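The Care of Writing Instruments in a Small Home Office

Tuesday, August 23, 2022

Since this page was first established, it has been the author's practice to devote one entry each season to the maintenance of a single category of household supplies. Previous entries have addressed envelopes, adhesive tape and the correct storage of postage. The present entry concerns markers, pens and the cases in which they are kept.

The occasion for the entry was the purchase of a new planning board for the office wall. The board, a Zemberg, measures 600 by 500 millimeters and was mounted beside the door in the place formerly given to a cork board. It is a modest size. The author had considered a larger one and was persuaded otherwise by the width of the door frame and the swing of the door, which had already marked the old cork board along its left side.

A new board calls for a review of the markers that will be used on it. For several years, the markers in this household were kept in a ceramic mug, together with pencils, a letter opener and one knitting needle of uncertain origin. Dry-erase markers and permanent markers stood side by side in that mug. The consequences were felt in December, when a grocery list was written on the former kitchen board in permanent ink and remained there, in part, until the board was given away.

The following policy has therefore been adopted. Any marker intended for the board must say so on its barrel. A marker whose barrel carries no readable wording is to be tested on scrap paper and then assigned to the garage, where it may be used on boxes. Worn lettering is acceptable so long as the purpose of the marker can still be made out. The color of the cap is to be treated as a guide to the ink and nothing further, as caps have been exchanged in this household before.

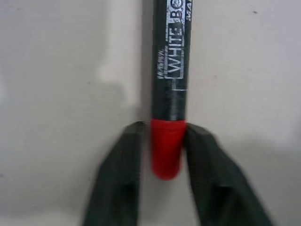 Soledad Montecinos wrote in after the last entry to say that she keeps her board markers lying flat in a drawer, never standing, and that the red ones in her house always give out first. She attributes this to the calendar, on which every appointment is entered in red, and asks whether other readers have found the same.

The author has found the same. Red is used here for due dates, medical appointments and the collection of yard waste, and it is replaced more often than any other color. Green is reserved for the garden and lasts a very long time. Blue was assigned to family visits and is currently missing.

On the question of flat storage, the author is in agreement with Ms. Montecinos. The leaflet that came with the board recommends that markers be stored horizontally, and although the mug had a certain charm, it has been returned to the kitchen and is in use again for coffee.

It was then necessary to select a case. Three types were given a trial over the summer. The first was a zippered cloth pouch from Suller, which held a great deal and in which nothing could be found. Its lining took on a large ink stain within the first week and has not recovered. The second was a metal tin that had once held shortbread. It was too short for the longer markers, which had to be placed on the diagonal, and its lid could be heard throughout the house whenever it was opened before breakfast.

The third was a plain plastic pencil case with a hinged lid. This is the type that has been retained. The lid opens fully and lies back on the table, so that the contents may be seen at once and whatever is needed may be taken without disturbing the remainder. The tray is shallow, and this has proved to be an advantage. Items cannot be piled on top of one another, and the case must be thinned out before anything new can be admitted. 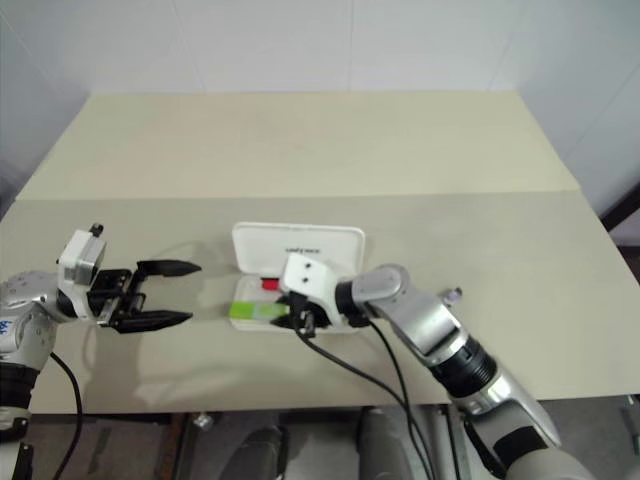
How often should a pencil case be emptied and cleaned?

Once a month is sufficient for a case in daily use. The tray should be wiped with a damp cloth and left open until fully dry.

Eraser crumbs are best tipped out before the cloth is applied, as they smear when wet. Ink on white plastic may respond to a little rubbing alcohol on a cotton pad, though the author advises trying a corner first. The hinge deserves attention as well. Pencil shavings gather there and will in time prevent the lid from closing properly. An old toothbrush is adequate for this purpose.

Two matters remain open. The eraser supplied with the Zemberg board leaves a gray haze and will need to be replaced, either with the felt type sold by Kinsella or with a folded cotton cloth. The author is inclined toward the cloth. The second matter is the knitting needle, which has been placed on the windowsill pending a claim from its owner.

The next entry will address rubber bands. Readers who hold firm views on rubber bands are invited to submit them before the end of the season, and those who wrote regarding the postage entry will receive a reply as soon as the correspondence tray has been cleared.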